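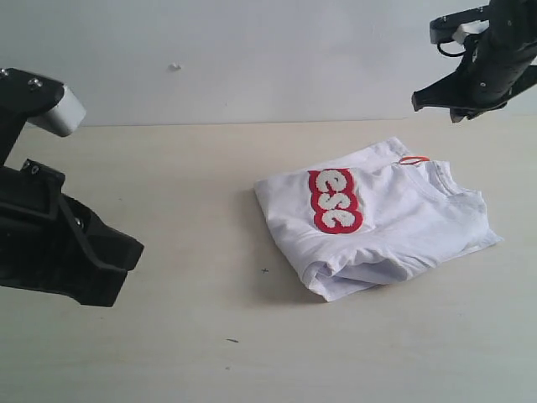 Ishbel Kerr wrote to me after the last post and asked why I keep folding shirts by remote control when I could fold them myself in a tenth of the time and be done with it. She also wanted to know if the robot learns anything from the bad ones.

The second question is the better one, so I'll start there. Yes, it learns from the bad ones, and that is the trouble. I have 749 recorded folds now. In January I kept everything, including the ones where I grabbed two layers by mistake, let go, and tried again. The arms then picked up the habit of letting go and trying again, even when the first grab was fine. I took out 112 of those and trained it again over a weekend. It still hesitates at the second sleeve but it doesn't drop the shirt for no reason.

The setup is the same as before. I hold a pair of small leader arms, one in each hand, and the big ones copy me. I log it all with Tollix, which is slow to save and has crashed on me twice, but the files come out clean. I tried Sokus for a week and went back. Sokus wants you to label every step while you're working, and with both hands busy I ended up doing it with my elbow on the space bar.

A few things I've changed my mind on.

I used to watch the shirt directly while I drove the arms. Now I watch the camera view on the monitor, even though it's harder. If I can see something the cameras can't, I'll make moves the robot has no way of copying. My folds got worse for about a day and the robot's got better.

I also stopped trying to be fast. When I hurry, I pull the hem across before the far gripper has closed all the way, and the cloth bunches. Slow and even works best. A long pause in the middle is bad too, so if the phone rings I throw that one out.

A fold doesn't need to be neat. Mine wouldn't pass in a store. I count it as good if the shirt is a rough rectangle and both grippers have let go and backed off. White shirts on a pale table are harder for me to judge on the monitor than I expected. The edges get lost, and I steer by the print or the collar when I can.

As for why I don't just fold them myself, I do. My own laundry gets done by hand on Sunday like anyone else's. I'm doing this one because I wanted to know how many examples it takes before the arms can manage a shirt they haven't been shown, and I couldn't find a number I believed.

Ishbel, if you still want the recordings, the whole folder is too big to email. I can put the trimmed set on a drive and mail it. Send me your new address. I'm going to do towels next, and then probably back to shirts with long sleeves, which I've been putting off.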